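Trormont table cover, teal green, large. Four months in.

Bought in June 2019 to replace an oilcloth that had cracked along every fold. Paid $47, which felt like a lot for a thing you spill on. Writing this quick between loads of laundry so excuse the typing.

Short version: good cover, bad hem, weird sizing. Would buy again on sale.

Sizing first. The listing says "fits most six-seat tables." No it doesn't. Mine is 182 cm long, normal table, nothing fancy, and I got a drop of 13 cm on one end and barely anything on the other until I shifted it. Measure. Then measure the cover when it comes, becuase mine was short of what the label said. I wrote to them, got a form reply and a coupon. Used the coupon on napkins. Napkins are fine. Bit stiff.

Color. I was scared of the color. Looked like a swimming pool on my phone. In person it's calmer, greener, sort of an old chalkboard that somebody left in the sun. White dishes look great on it. Dark dishes disappear. If all your plates are brown stoneware get the oatmeal one instead.
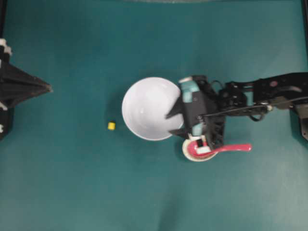

Plain white bowl on the teal. Best color for it.

Spills. This is what I bought it for. Water sits on top long enough to go find a towel. Coffee same, if you're quick. Tomato sauce left a faint orange ring that came out on the second wash. Red wine I haven't tested and don't plan to. Candle wax: disaster, took an hour with an iron and brown paper and there's still a shiny spot if you know where to look. I know where to look.

Washing. Label says cold, hang dry. I did cold and hang dry for the first month like a good person and then gave up and used the dryer on low. Shrunk a tiny bit lengthwise, maybe would have anyway. Comes out wrinkled as anything. You can iron it on the back side. Not the front, it goes slick. Found that out on a corner, luckily.

It has faded some. Not evenly either, the window end is going lighter than the wall end. I turn it around every couple of weeks now. Should have done that from the start. If your table's in full sun I'd think twice.

The hem. OK so this is my real complaint. Single fold, long loose stitches, thread that doesn't match. One side let go after the third wash and I had to run it through the machine myself. Took me 12 minutes so not the end of the world, but for this money? The old Stusel one I had before the oilcloth was half the price and had a double hem that outlived the cloth itself. Shame they stopped making that size.

Slipping. Some. On bare wood it creeps if you have kids climbing in and out of chairs. Put a pad under it and it stops dead. I use a cheap felt pad cut down with kitchen scissors, works great, also makes the table way quieter. Recommend the pad with any cover really.

Smell out of the package: chemical, kind of like a new shower curtain. Aired it on the line two days. Gone after that.

I also looked at the Rustota, which my sister in law has. Hers is heavier and hangs better, nice mitered corners, but it soaks up everything. She changes it twice a week. And the Cisternas one is pretty but wipe clean only, no machine, and I am not standing there sponging a tablecloth after dinner every night. So Trormont it was.

Pros
color, once you see it for real
liquids bead up
survives the dryer (mostly)
not plasticky to touch, feels like actual cloth

Cons
hem hem hem
runs short
fades near a window
wax
wrinkles

3 and a half stars, site makes me pick so I'm going with 4. Would of been 4 and a half with a decent hem. Wait for the October sale if you can, last year they knocked a good chunk off the big sizes.

Edit: someone asked about round tables. Don't know, sorry, mine's a rectangle. They do list a round one but only in gray when I looked.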